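Household chore robots

Household chore robots are machines meant to carry out domestic tasks such as clearing tables, stacking dishes, folding laundry and watering plants.

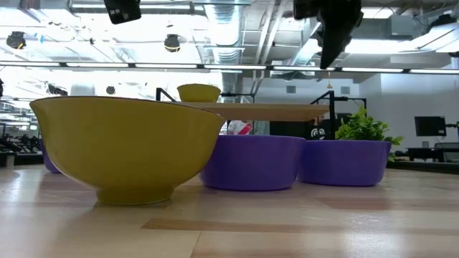 Can a robot do the housework yet?

Single chores, under favorable conditions, are within reach of several machines. A whole household's worth of work, done unattended and at a price most families would pay, is still out of reach, and published results give little reason to expect that to change soon.

Scope of the term

Floor-cleaning robots and dishwashers are usually left out of the category. Both do useful work, but the first never has to pick anything up and the second depends on a person to load it. The term is normally kept for machines with at least one arm and some kind of hand. Lawn mowers, window cleaners and litter boxes are sometimes counted in sales figures, a practice that makes the market look more mature than it is.

Handling tableware

Clearing and putting away bowls is a common test task. A wide bowl may be grasped at the rim, and the fingers must come down on both sides of the wall without tipping it. Glossy glazes throw highlights that can confuse depth sensors. Bowls of one color standing close together may be read as a single object, and a large bowl in front can hide most of a smaller one. Raised surfaces such as shelves and boards add a second height to plan for, with an edge to avoid.

Potted plants are harder. Leaves hang over the rim where a gripper would like to go, they move when touched, and no two plants have the same outline. A bowl used as a planter may be the same shape as one used for soup, and a machine told to put away the bowls has to know which one to leave alone. Few published tests include this kind of case.

Reported results

The Sonine tabletop trials are often quoted by supporters of the technology. In 200 attempts at moving a bowl from a table to a shelf, the system finished 198. The figure is correct as far as it goes. The bowls were all of one size, the shelf did not move, and an operator reset the table between attempts. The report gives no count of how many times the operator also straightened a bowl before the arm started.

A later series by Aerts used mixed tableware in seven furnished kitchens. The average time to clear a table for four was 286 seconds, against well under a minute for a person in the same rooms. Broken items were recorded, but chipped ones were not. Aerts described the outcome as "approaching practical use," a phrase that has appeared in the company's material for several product generations.

Stemura, which sells arms to small factories, has been more careful. Its manuals list bin picking and machine loading as supported jobs and mark household items as "not evaluated."

Comparison with shop-floor work

Factory robots are sometimes offered as proof that home robots must be close. The comparison is weak. On a shop floor the part arrives in a known place, the lighting is fixed, and a technician is on hand when something jams. Much of the cost of an industrial cell goes into fixtures and guarding that keep surprises away from the arm. Jobs that cannot be tidied up in this manner, such as untangling cables or sorting mixed returns, are still mostly done by hand.

Laundry shows the same split. Commercial folding machines handle flat towels well once someone has fed them in. Pulling a single shirt out of a full basket, finding the collar and turning the sleeves right side out remains slow for robot arms.

Criticism of demonstrations

Promotional videos are the main source of public belief in chore robots, and they are poor evidence. Many are sped up. Some show a machine steered by a remote operator, with the fact noted in small type or left out. Failed takes are rarely released. The Clurkden checklist, drawn up for buyers of service robots, asks vendors to state the playback speed, the number of attempts, whether a person was in control at any point, and whether the objects had been seen by the system before. Few vendors answer every item.

Supporters reply that learning-based control has improved quickly and that older tests understate what current systems can do. This may be true of grasping. Less has been shown about what happens after a mistake. A person who drops a spoon picks it up, rinses it and carries on, while many test protocols simply end the attempt at that point and record a failure.

Cost and upkeep

Prices quoted for home models usually leave out service visits, replacement finger pads and subscription fees for remote help. No long-term figures from paying households have been published.

See also: Dishwasher; Industrial robot; Remote operation; Robot vacuum cleaner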